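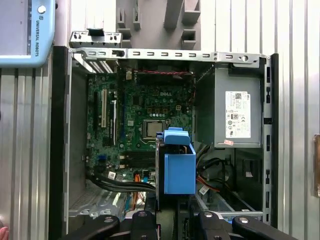 22 March 2018

Slept badly and got up at five. The rain had stopped, so I walked down to the post office in Jestham before it opened and stood under the awning until Danica Kolev came to unlock. No letter from Felten. She said the van had been late twice this week and I should try again tomorrow. Walked home along the creek path, which is still closed at the footbridge, so I had to climb the bank and ruined my good shoes. By then I was in a poor mood and did not want to start on the kitchen. Spent an hour at the table in the back room instead, with the old Dell open on its side, looking at the green board and the silver processor in the middle of it and not doing anything useful. Wrote out the seed order on the back of an envelope while I sat there.

The seed order came to more than I wanted. I took out the second kind of bean and the melons, which never ripen here anyway, and put in another packet of the short carrots. Štefánia has promised me leeks from her cold frame, so I am not buying any. She wants the gray squash in return, if I get any this year. Last July the borers took every plant but one.

Ognjen called at ten about the roof. The quote from Vasić is $3,752, and that is only the north side, with the gutter. He thinks it is fair. I told him I would think about it until the end of the month. There is a stain on the bedroom ceiling again, the same shape as last spring but farther toward the window. I moved the dresser and put a towel down. If we do the north side now, the porch will have to wait another year, and the porch steps are already soft on the left.

Lunch was the rest of the barley soup. Too much pepper, my own fault.

In the afternoon I drove Anselmo Tejada to his eye appointment. He can't drive for the rest of the day after the drops. We hardly talked on the way there. On the way back he told me he is selling the lower field to the Yordanovs. I asked which one, and he said Milovan, the son. He didn't say what he was getting for it and I didn't ask. I have walked across that field since I was a girl, and I suppose I can go on doing it if Milovan doesn't mind. Anselmo paid for the parking and tried to give me $16 for gas. I put it back in his coat pocket.

Stopped at the feed store for layer pellets and grit. The brown hen is eating again. Four eggs today, one with a thin shell.

Called my sister after supper. She has finished the quilt top, all 264 squares, and now says she doesn't like the border. I told her to leave it folded up for a week. She asked if I was coming at Easter and I said it depended on the roof, though really I just don't feel like the drive. I should call her back and say yes or no.

Still to do: pay the water bill, get the shoes to the repair man if he will take them, return the ladder to Ognjen, write to Felten again if there is nothing by tomorrow noon. The wind has come up and the loose piece of flashing is tapping over the bedroom. I am going to sleep in the other room.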